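Finding Things: Color Contrast in Everyday Places
Project report, design and society course

I picked this topic because of my grandma. She lives in Pruddale, her eyesight is going, and she keeps losing her white coffee cup on her white counter. I figured if that happens in her own kitchen, what's it like in a post office or a clinic? So I spent October walking around Pruddale and Lonwood with a notebook, and I ran a survey on the side (189 people answered, way more than I expected!).

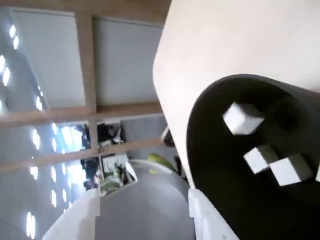
The big idea in everything I read was that the difference between light and dark matters a lot more than the actual color. Red letters on a green door can be surprisingly hard to read if both are the same darkness. White cubes against black stand out even when you squint, and squinting is pretty much how I tested half the signs in Lonwood. The bus stop numbers did great. The clinic doors did terribly, gray handles on gray doors, and I walked past the restroom twice.

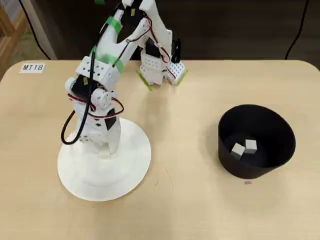 Fig. 2: White on pale wood.

My survey had 12 questions, which was too many. People got bored by the end and started skipping. Still, 55 of them said they had missed a step or a curb in the last year, and a lot of those wrote in about the stairs at the Kanden shopping center. I went and looked. The edge strips are worn off on the lower flight and the whole thing turns into one beige slope in the evening. 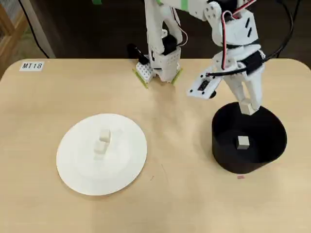 Fig. 3: Pale cubes on a white plate and in a black bin.

I also wanted prices, so I called Surdu, the hardware store. Enough edge tape for the Kanden stairs would run 300 dollars, and 800 if they put it down for you. I emailed the mall both numbers and haven't heard back.
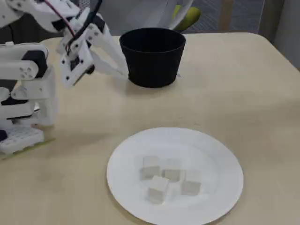
Photo: Elli Eskola

If I did this over I'd visit every place twice, once at noon and once after dark. I'd also ask people their age, which I forgot (yes, really), so I can't say if older people have more trouble with signs than we do. Grandma has a navy blue cup now and she likes it fine, though she says the coffee looks weird in it.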